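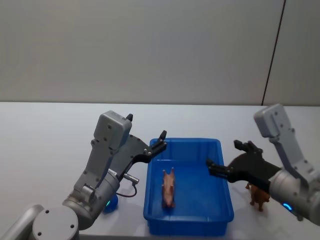

Farm task, both arms on the bench. Pig in the tray, brown one still to go.

Home | Posts | Club notes | Parts bin | About

Sorting the farm: notes from the two-arm group

May 8, 2026

The club has five members this term and one bench, so the two-arm group gets the hardware when the line-follower people are done with the table. The task we settled on in March is simple to state. Small plastic animals start on the table and finish in a blue tray. Either arm may pick any animal. The arms may not touch each other, the tray may not leave its start position by more than a finger's width, and an animal standing on the rim does not count.

We train by demonstration. One person drives the arms, the recorder stores joint positions, gripper state and camera images, and the policy is fitted to the result overnight. The data set stands at 654 demonstrations. Jamila Debnath and I recorded most of them. Titilayo Onyeka went through every one and threw out the ones where the driver hesitated with an open gripper over the tray, which is a bad habit the policy copies very faithfully.

Three things have changed from the last post.

First, the handoff is gone. We had planned for the left arm to pick, pass to the right, and let the right place. Tomoyo Sugiyama argued against it from the start and she was correct. A pass needs both grippers to agree on where a small, slick object is, and the error of one arm adds to the error of the other. Now each arm picks and places for itself, and the only shared resource is the space over the tray. An arm that wants to enter that space checks a flag. If the flag is taken, it waits outside the rim with the gripper open. The code for this is 19 lines, including the timeout.

Second, the grasp height. The pig is short and round and will roll if a finger touches it high on the flank. The four-legged ones are the opposite: low contact pushes the legs and the animal goes over. We had one fixed height for everything and it suited neither. The height is now part of what the policy predicts, and the demonstrations were relabeled to match. Jawad Cheema wrote the relabeling script, called Rillon for reasons he has not shared. It reads the gripper-close event, looks up the tool height at that step, and writes it back as a target. It took an evening to run over the full set and found two recordings where the gripper never closed.

Third, the release. We don't score orientation, so an animal on its side in the tray is a full point. I would like to score it later. For now the gripper opens just above the tray floor and whatever happens to the legs happens.

Numbers from the last test block: training loss flattened after 3,184 steps and more steps did not help. The left arm is better than the right at near-side picks. I think this is a data problem. Most of us are right-handed, and we drove the right arm faster and less carefully. Over the next couple of sessions we will record slow right-arm picks only, with the animal starting close to the tray wall, where the gripper has the least room and the fingers have to come in almost flat.

Open issues, in the order I intend to look at them:

– Tray walls are flared, so a straight-down approach near the rim clips the edge. Need a small inward offset.
– The wait flag is not cleared if an arm faults while holding it. Timeout covers this, badly.
– White animals on a white table. We own a sheep. It has not been added to the task.
– Cable on the left wrist needs a better clip before someone drives the joint to its limit.

The Zaltlow student meet accepts two-arm entries this year under the open manipulation class. The rules ask for a full run with no human contact after the start signal, and allow the team to pick its own objects from a published size range. Our pig is inside the range. I measured it twice.

Config files are in the club repository under farm/.

This site uses cookies to remember your reading settings. Accept | Manage

3 comments

Asif Gilani
Did you try a soft barrier in place of the flag? We had the same fault problem and just added a cost for both tools being near the tray center. No state to clear.

Jamila Debnath
We tried it in March, Asif – both arms stopped short and stayed there. Might work with uneven weights. I still have the branch if you want to look.

trernora_fan
Please add the sheep.

Older post | Newer post | Back to top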